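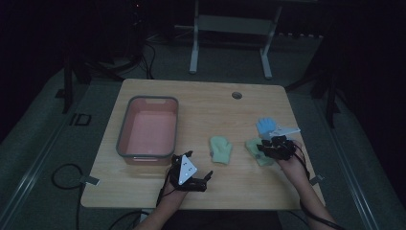

Figure 4. Basin and mitten on the table.

4. Setting Up the Broletti Round Timer for a Sparring Evening

Please read this section fully before you connect the timer to the wall bell. The steps are the same for the Broletti desk unit and for the Broletti wall unit. If your gym uses the older Ilotus bell, see also the note after step 6.

Before you start

The timer must be placed where the timekeeper can reach it without standing up. Keep the power cable away from the ring steps. The unit needs 15 minutes of charging before the first use, also when you plan to run it from the wall socket.

4.1 Connecting the bell

1. Switch off the timer. The small light next to the word POWER must be dark.
2. Push the bell cable into the socket marked BELL. The plug goes in only one way. Do not use force.
3. Run the cable along the ring post and fix it with the two clips from the bag.
4. Switch on the timer and wait until the display shows 0:00.
5. Press TEST one time. The bell rings once and the display shows OK.
6. If the display shows E8, the cable is not fully inside. Go back to step 1.

Note: The Ilotus bell is louder than the standard bell. Set the volume to LOW before you press TEST, especially if people are already warming up near the ring.

CAUTION: Do not pull out the bell cable during a round. The timer will continue to count, but the end of the round will not ring, and the boxers may not notice that the time is finished.

4.2 Programming the rounds

1. Hold MODE until the word ROUNDS blinks.
2. Choose the number of rounds with the arrow keys. The highest possible number is 15.
3. Press MODE again. Now choose the length of each round.
4. Press MODE again and choose the rest time between rounds.
5. Press MODE one more time to set the warning signal. This is the short double sound before the end of the round. It can be switched off, but we do not recommend it for beginners.
6. Press SAVE and choose a memory place. There are 32 places. If the place is already used, the display asks REPLACE? and you must press SAVE again to confirm.

Note: The rest time is counted also after the last round. This is normal. Press STOP when the last round is over and the display will return to 0:00.

Note: Amateur and professional bouts have different round lengths, and your local association may have its own rules for youth boxers. The memory places are empty when you receive the timer. Always ask the supervisor of the evening which format to use.

4.3 Using two rings at the same time

For two rings you need the Mthembu link cable, sold separately. Both timers must have the same software version.

1. Decide which timer is the leader and set it to LINK A.
2. Set the second timer to LINK B.
3. Connect the Mthembu cable between them and press START on the leader only.

If timer B starts late or not at all, check that it is not still in program mode. In program mode it does not listen to the leader.

CAUTION: The emergency STOP key works separately on each timer. If you stop ring A, ring B continues. The timekeepers of both rings must know this before the first bout.

4.4 After the evening

Switch off the timer, then remove the bell cable. Clean the keys with a dry cloth. Do not spray any liquid directly on the unit. For storage longer than one month, charge the battery to 73 percent or more and put the unit back in the Leltlow carrying case with the display facing the foam.

For questions about this section, write to Nhung Lý in the support team and include the serial number from the back of the timer.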